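Kapitel 2
Ordnen und Verstauen: Kleinteile, Textilien, Beutel

Lernziele: Sortieren nach Größe und Gebrauch. Passende Behälter wählen. Fächer so belegen, dass man später noch etwas wiederfindet.

Wer aufräumt, fängt meist beim Behälter an. Falsch. Erst die Sachen, dann die Kiste! Also alles auf den Tisch, Gleiches zu Gleichem, falten, was sich falten lässt. Im Übungshaushalt Lenddale, der uns durch das ganze Buch begleitet, lagen im Februar fast 30 Stoffteile in einer einzigen Schublade – Servietten, Tücher, Socken, alles durcheinander. Suchzeit pro Stück: nicht gemessen, aber lang.
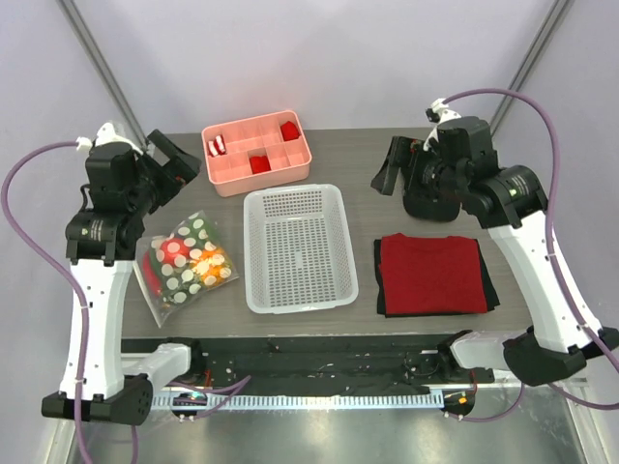 Drei Behälterarten kommen in diesem Kapitel immer wieder vor. Der Fächereinsatz: flach, für kleine gefaltete oder gerollte Teile, pro Fach eine Sorte. Der Korb: offen, luftig, für Sperriges oder für das, was noch keinen Platz hat. Der Zip-Beutel: durchsichtig, gut für Saisonware, Luft vor dem Schließen rausdrücken. Größere Tücher bleiben draussen, gefaltet auf Stapel – Kante nach vorn.

Ein paar leere Fächer sind kein Fehler. Reserve einplanen, sonst ist nach der nächsten Wäsche wieder alles voll. Mehr dazu in Abschnitt 2.3 (Faltmaße nach Didenko) und in der Tabelle am Kapitelende.

Vor dem Weiterlesen: eine Schublade zuhause ausräumen, Inhalt notieren, Gruppen bilden. Die Liste wird in Aufgabe 2 gebraucht, also bitte nich wegwerfen.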